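Countertop Surface Technician (Solid Surface and Stone Composite)
Hatus Interiors, Finishing Department
Full time, 36 hours per week, day shift
Reference: 109

Hatus Interiors fabricates and installs countertops for rental housing, school kitchens and small clinics. The finishing department handles sanding, seam repair, polishing and final inspection of all slabs before they leave the shop. We have one opening for a surface technician, reporting to the finishing lead.

Duties

Sand and polish slabs to the sheen given on the work order. Most orders call for a matte or satin finish. High gloss is done on a separate line and is not part of this job.

Mix and apply color-matched adhesive at seams. Clamp, cure and level the joint. A finished seam may not be felt with a fingernail when drawn across it in either direction.

Repair chips and scratches in returned or damaged pieces. Record the repair method and the filler batch on the job card.

Measure gloss at the points marked on the inspection sheet and enter the readings before the end of the shift. Slabs that fail are tagged and moved to the rework rack.

Replace abrasive discs and vacuum filters on the schedule posted at each station. The Zedent dust extraction unit is checked at the start of every shift, and sanding does not begin until the check is signed.

Travel to customer sites for on-site repairs. Site work is usually limited to one day a week and is done in pairs.

Requirements

Two years of work in countertop fabrication, cabinet finishing, auto body repair or a similar trade. Experience with random orbital sanders and wet polishers. Ability to read a shop drawing in inches and in millimeters. Normal color vision is needed for matching work, and a short color test is given at the interview. Ability to lift 50 pounds alone and to help move heavier slabs with a vacuum lifter. Valid driver's license.

Helpful but not required: experience with Flakia speckled sheet or with Deák edge profiles. Both lines are new to the shop this year, and paid training is given to all technicians.

Skills test

Applicants who pass the first interview are asked to complete a paid bench test lasting half a day. The test consists of one seam, one scratch repair and one edge, all on gray speckled stock. Speckled material hides small scratches under overhead light, so test pieces are read under a low side light as well. The passing score is 95.

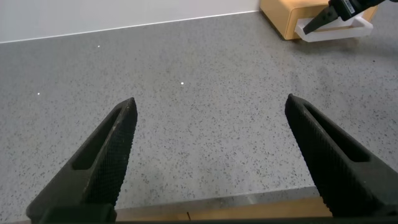
Tools and protective equipment are supplied. Applicants may bring their own sanding blocks. Results are given by phone within a week of the test, and a failed test can be taken again after three months.

Pay and benefits

Hourly pay depends on experience and test score. A signing payment of $1,000 is made after 90 days of employment. Health and dental coverage begin on the first of the month after hire. Work boots are replaced once a year at company cost. Overtime is offered in June, when school orders are at their peak, and is voluntary.

How to apply

Send a resume and a short list of materials you have worked with to the Hatus front office, by mail or in person. Put the reference number on the first page. The front office is open from 7:30 a.m. Interviews are held on Mondays. The position stays open until filled.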